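From: Waltraud Aigner
To: play-kitchen list
Date: July 3, 2023
Subject: Re: Sorting the kitchen box – what goes with what?

Regula Reisinger wrote:

> We are re-listing the play kitchen stock at Dernurgate before the September
> loans and I would like the entries done one way at all branches. At present
> the Bergeron cards go by colour, ours go by use, and the Ditstead cards go by
> whatever was on top when the lid came off. Three points:
>
> 1. Is the colander cookware or tableware?
> 2. Do bottles go with food or with crockery?
> 3. Do we keep separate entries for cup, beaker and small bowl? Borrowers
> bring back one in place of another and the card does not help us.
>
> The catalogue field takes 400 characters, so long notes are out.
>
> Regula

Regula, replies in your order.

1. Cookware. The test I use is whether the piece would go on the table at a meal. A pot would not, a spatula would not, and a colander only in some houses. The same goes for measuring cups. We had ours under tableware until last year and it caused trouble, as the tableware bag is the small one and the oval colander does not fit in it flat. It was being forced in diagonally, with the plates on top.

2. Food. A ketchup bottle is a container, strictly, but children use it as food and parents look for it with the food. I did try a heading for "packaged goods" on set 1537. It held one bottle and was empty whenever the bottle was out, so I dropped it.

3. One entry, "small round vessels", with colour as the second term. I would keep measuring cups out of it, as they have a handle and are easy to tell apart at check-in. Everything else is a matter of opinion. I have had the same blue piece returned under three different names, and all three borrowers had a point.

On colour generally: Bergeron is not wrong to record it, but it should come second. Plate, lilac. Colander, green. If it comes first you get the green pepper filed beside the green spatula and you are back where you started. Keep the colour words plain, too. "Mint", "sage" and "pistachio" all appear in the Prultance list for what I am fairly sure is one colander.

For fruit I would give the kind only when it is certain. Bananas are no trouble. Small red ones are, and I now write "fruit, red, small" and leave it there. Our old card said "strawberry" and was queried at almost every return.

The order I use at check-in is cookware, crockery, food, with anything that has a flex or a door left to the end. Lay the pieces out on a pale table before you touch the card. It takes longer to set up, but a dark pot or a red bottle shows at once, and the pale pieces are the only ones that need a second look. Each set gets a limit of 17 entries, which fits your field if the colour terms are kept to one word.

Wash bag labels: I have 6 spare of the woven sort if Ditstead wants them. They go through a warm wash without fading – the printed ones do not.

Ketchup bottle on the plate and the oval colander, in both:

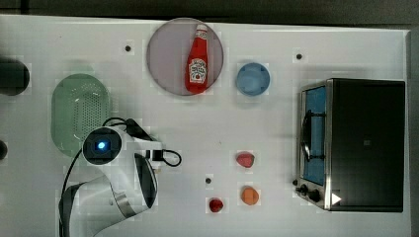
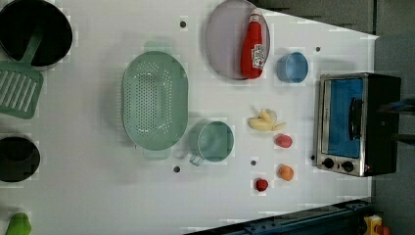
Does a plate that is lent with a food item on it count as one entry or two?

Two. The plate goes under crockery and the food under food, and each is ticked off separately when the set comes back.

Waltraud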